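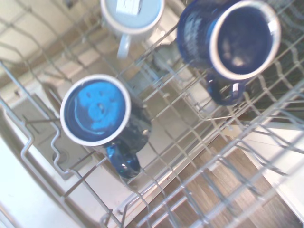
Ticket 595 - Kitchen, Pultau guest flat
Subject: White film on cups after every wash
Status: Closed
Opened: 25/07/2020

Problem as reported

Since we came back to the flat, the cups and glasses come out of the dishwasher with a white film. It can be wiped off with a finger when it is dry, but it returns after the next wash. Plates are also affected, but less. The machine shows no error and the programme runs until the end. The tablets are the same as before, from the shop in Brelbridge.

Please note that the tap water in Pultau is hard. In the old flat in Hulov we never had this problem with the same tablets.

First check

I asked the reporter to do a small test with vinegar. Put a cup with the film in a bowl of vinegar for ten minutes and rinse it. If the cup is clear again, it is limescale. If it stays cloudy, the glass itself is damaged and this ticket cannot help.

Result: the cup became clear. So we continue with limescale.

Second check

Salt container opened. There was water in it up to the top, which is normal, but no salt could be felt with a spoon handle. The salt light on the panel was not on. I suspect that the light does not work, but I could not prove it on this visit.

Filled with 1,000 g of coarse dishwasher salt, lid closed firmly, and a short rinse started directly after to wash away the spilled grains. Please do not skip this rinse, salt left on the bottom can make rust.

Third check

Water hardness setting. The manual says the factory setting is level 2. The paper from the water company, which hangs inside the cupboard door, gives a hardness that needs level 5. Changed to level 5. It is possible that the setting went back by itself when the electricity was off in February, but this is only my guess.

Reply from reporter

Thank you. After two washes it is better but not gone. The upper rack is still worse than the lower one. Is it possible that we load it wrong?

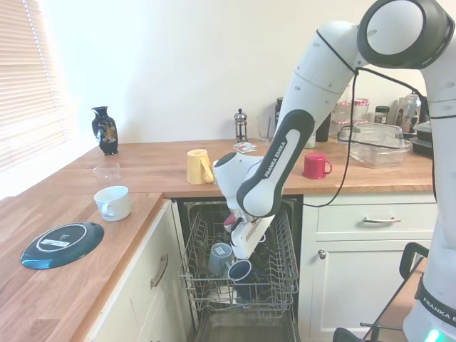
Answer to the reply

Loading can be a part of it, yes. The usual advice is the following:

Cups go with the opening down and a little tilted, so the water does not stay in them.
They should not touch each other.
Turn the upper spray arm by hand before you start. It must go round freely.
Nothing long should hang down through the rack.

I also removed the upper spray arm and held it against the light. Three of the small holes were closed with lime. Cleaned with a toothpick and left in warm water with 200 ml of vinegar for one hour. Filter taken out and brushed under the tap. It was not very dirty.

After this I ran the hot programme with a machine cleaner and no dishes. The programme took 118 minutes, a bit longer than written in the manual, but I do not see a fault in that.

Still open

The salt light. A new panel from Moura costs more than it is worth, in my opinion. I propose to check the salt by hand once a month and write it on the paper inside the cupboard door.

Last reply from reporter

Washed four times now, and the cups are clear. One old glass is still cloudy, also after vinegar, so I think this one is simply damaged - we will keep it for toothbrushes. You can close the ticket.

Closed. If the film comes back, please reopen this ticket and do not make a new one, so that the settings stay together in one place.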